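Clorkus and Brirville Athletic: sleeve partnership FAQ

Last updated 11 Mar 2026

What has been agreed?

Clorkus becomes the sleeve partner of Brirville Athletic for two seasons. The agreement covers the first team and the under-21 side. Academy shirts below that age group carry no sponsor.

When does the agreement start?

It takes effect in September, with the first home league match of that month. Friendlies played earlier in the summer will use shirts with a plain sleeve.

Does this replace the front-of-shirt sponsor?

No. Kolář stays on the front of the shirt under its existing contract. The two agreements run separately and have different end dates.

Can I have the sleeve badge added to a shirt I already own?

Home and away shirts from the current range can be badged at the club shop. Bring the shirt washed and unworn since washing. The charge is £2 per shirt, and work normally takes 12 working days. Goalkeeper shirts are excluded - the sleeve fabric does not take the transfer.

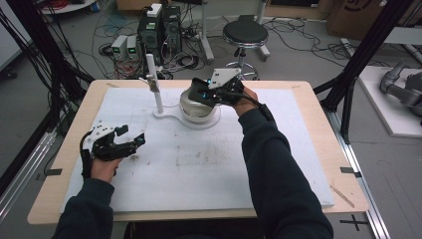

Where will the Clorkus name appear in the ground?

On the perimeter boards along the east touchline, on the interview backdrop and above the entrances to Block C. The stand names do not change.

Are season ticket prices affected?

Prices for existing holders were set before the agreement was signed and remain as published. Block C has 1,159 seats, all of which stay on general sale.

How do I enter the partner ticket draw?

Entry is through the Skukon ticketing app, under Offers. Entrants must be 17 or over and hold a current membership number. One entry is accepted per member for each match. Winners are notified in the app, and unclaimed tickets are redrawn the following morning.

Will my details be passed to Clorkus?

Only if you tick the partner contact box in your Skukon account. The box is blank by default and can be changed at any time. Changes made on a matchday are applied overnight.

Who should I contact about an order?

Use the shop contact form and quote the order number. Ticket office staff cannot view shop orders.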